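Leave the Shelf Crooked

Jun 8, 2019

I have a theory that we've all gotten way too scared of doing things badly with our own hands. I know how that sounds coming from a woman who once glued her sleeve to a birdhouse, but hear me out!

Last December I decided to put up a shelf in my hallway. It took me 2 evenings and a lot of muttering, and it leans to the left. My neighbor Itzel Ocampo offered me the number of her handyman (very kindly, while looking straight at the lean). I said no thanks. I love that shelf. I walk past it and think, well, I made that.

My grandmother hemmed curtains, cut hair and patched bikes, and I can tell you the haircuts were awful. Nobody on our street in Clanlow seemed to mind. You wore a hat for a week and moved on.
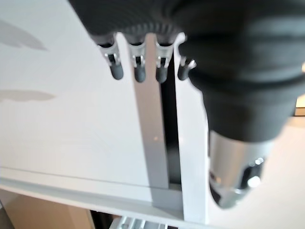 Fingers over a white panel.

Now I can't boil an egg without watching someone do it beautifully first - and then I feel too clumsy to start. My friend Wahyudi Sinaga bought a lovely set of watercolors and kept them in a drawer for 2 years because he was "still learning about paper." Paper! He finally painted a pear this spring. It looks like a potato, and he gave it to me, and it's sitting on the crooked shelf.

Sure, call the electrician for the wiring. I'm not crazy. But a hem, a loaf of bread, a birthday card? Go ahead and make a mess of it. I'm starting on a footstool next, and Itzel has already asked whether anyone will be expected to sit on it.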